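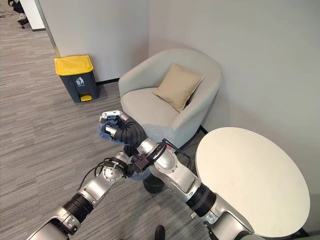 About us

Hi, I'm Rocío Cárdenas, and I run the Pitemer Running Club with a lot of help from people who get up earlier than I do. We're a road and trail club in Esville, we've got 43 members right now, and you're very welcome to be the next one!

I started the club one December after the Orozco 5K, when a few of us stood in the parking lot eating bananas and complaining that we always trained alone. So we quit training alone. For a while it was me, my sister-in-law and whoever she could talk into it, and we ran the same 2-mile loop by the reservoir until I knew every crack in the path (there's a bad one just past the boat ramp, watch your ankles).

These days we have three regular groups. The easy group chats the whole way and walks the hills if it feels like it. The steady group goes out to the old rail bridge and back. Then there's the track group, which does 1000-meter repeats at the high school and seems to enjoy them – I go about once a month and regret it by the second lap.

We also send a team to the Hulov Relay every year. It's five legs, mostly dirt, with one horrible climb that I've managed to avoid so far. You don't have to be fast to get on the team, you just have to put your name on the sheet before it fills up.

Dues are $5 a month and your first month is free. That covers the track rental, coffee after the long run and a club shirt in a green I picked myself and will defend to anyone. Kids can run with a parent, and dogs are fine with the easy group if they're on a short leash.

Want to try it out? Just show up in whatever shoes you have and look for the green shirts by the reservoir gate, or send me a note through the contact page and I'll write you back, usually the same evening.

Page updated 3/23/20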